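11 Oct 2022

Couldn't sleep, so I've been at the budget again. I keep telling myself I'll stop looking at the spreadsheet after dinner, and then it's late and I'm moving the same line up and down to see if it hurts less in a different row.

Where we are: the arm is spoken for and the gripper is on it, so that money's gone and I refuse to feel bad about it. What's left is all the stuff I waved my hands over in August. Spare fingertip pads! Bolts! A second wrist camera! I had one line that just said "misc" and I'd like a word with whoever typed that (me).
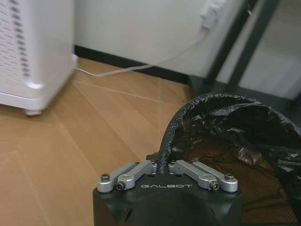 Lucero finally sent their quote and it's $423 for a spares kit plus $79 for shipping, and then there's a separate $79 for "handling," and I read it three times thinking it was a typo. I wrote back asking very nicely what the difference is between shipping and handling. Pestar wants less for the parts but can't say when, and "can't say when" is how I ended up buying a charger twice last spring. So I'm leaning Lucero, grumbling.

The other thing is what we want it to do all day, and that ought to come before the shopping, I know, I know. Trash is top of my list. I want the job that's boring for people and happens every single day, and a lined bin on a floor is about as everyday as it gets. Wandwood (that's our name for the whole project, I still like it) was always supposed to be about ordinary rooms with ordinary stuff in them. 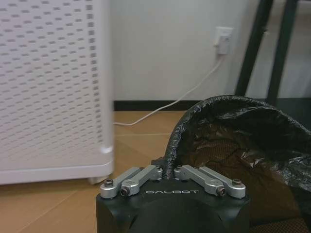

Gripper and wastebasket, with the air purifier's cord over by the wall.

Which brings me to bags. I never budgeted for bags! If we practice bin changes as much as I want to, we'll tear through them, so I've put in a case of 1000 and called it done. Cheapest line on the sheet and the one I'm happiest about.

Bigger question is whether to rent floor space at Zoltham or keep going in a regular room. Zoltham has the nice clean bays and a loading door, and I went all starry-eyed over the loading door. But a bay has no curtains and no cords along the floor, and I'd be paying every month to make things easier in a way that doesn't help. I moved the rent line to zero, looked at it for a while, and left it there.
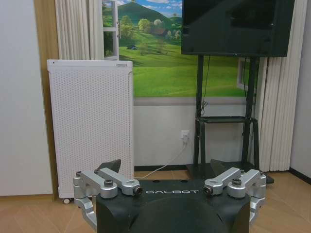
The TV side of the room, purifier on the left.

Tomorrow: answer Lucero, split "misc" into actual things, and decide on the second camera. I want it badly, so I'm making myself wait one more night. Also need to buy coffee, not for the project, just coffee.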